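Keeping a Town Clothing Swap Going
Speaker notes, June 24, 2025

Slide 1. Open with the question people ask me most: what happens to the clothes that go home with no one? Say I will get to it near the end.

Slide 2. T-shirts. They are the largest part of what comes in, at Tusitora and everywhere else. Leave the slide up while I talk about sizes.
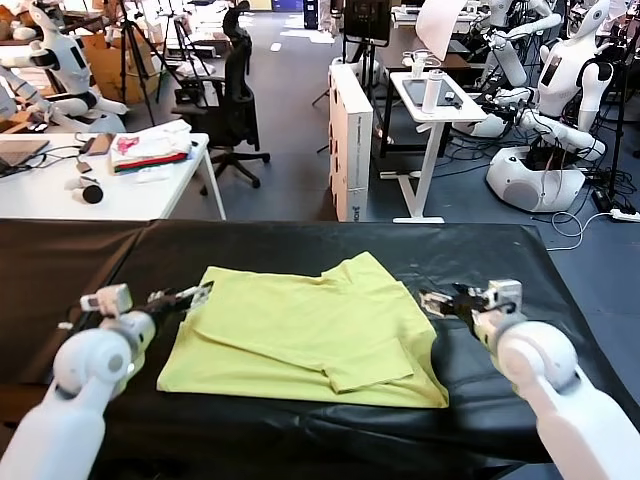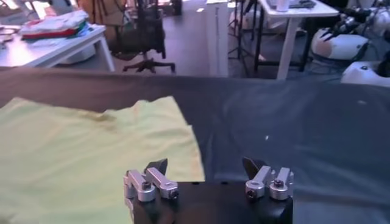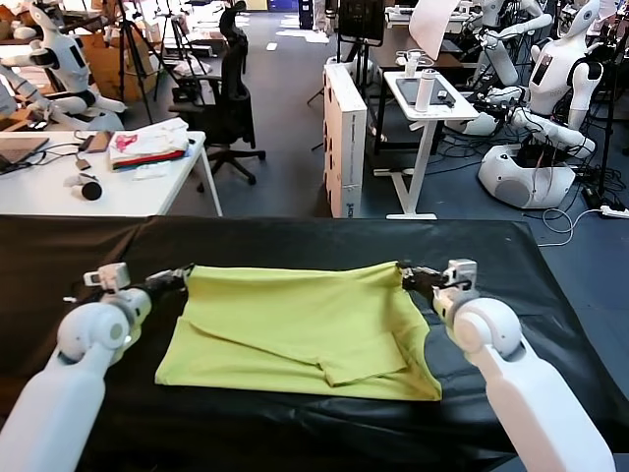
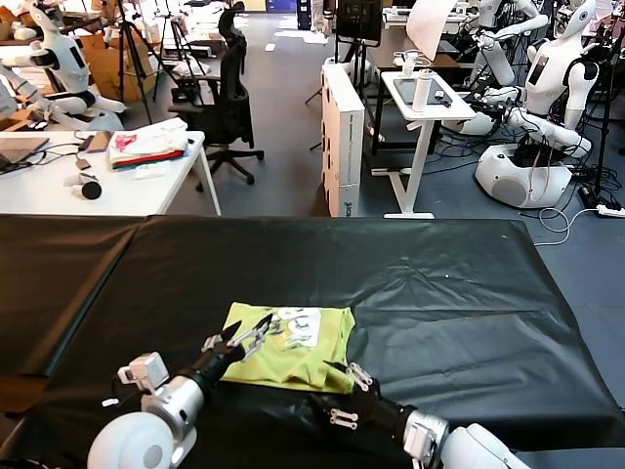 Slide 3. How the Jonau swap is set up
Doors open at 2, close at 5. Clothes are dropped off in April, well ahead of the day.
Sort by size first, then by type. We tried color one year and people could not find anything.
Limit of seven items per person for the first hour. After that, no limit.
Pause here for questions about the limit. There are always some.

Slide 4. What we turn away
Stained items, single socks, anything with a broken zipper. Coats are fine if the lining is whole.
Mention the Trernmont rule: if you would not lend it to a friend, leave it at home.

Slide 5. Leftovers
Four boxes last time. Jarman took the adult sizes for its repair class. Children's clothes were held for the next swap.
Do not read the storage costs aloud. They are on the handout.

Slide 6. Contact page. Leave it up during questions.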